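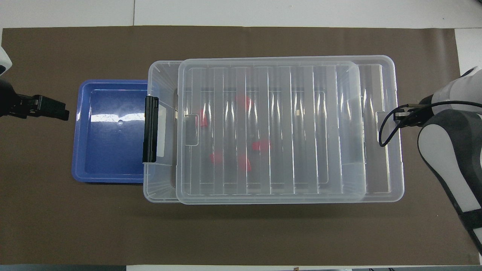 Clultix Label Meeting, Minutes

1 min read

1. Urura, second album
Mixes for 9 tracks approved. The closing track goes back to Koyama for a remix; the kick drum masks the bass below the vocal. Revised file due Friday.

2. Mastering
Separate masters agreed for vinyl and streaming. Side A must be kept under 22 minutes. Track order to be changed if needed.

3. Pressing
First run set at 2000 copies, black vinyl only. Test pressings to be checked on two turntables before sign-off. Color variant deferred.

4. Kusis EP
Release stays in May. Press copies to go to 30 reviewers, downloads only. Lyrics sheet still missing.

5. Any other business
None. Next meeting at 10 a.m., same room.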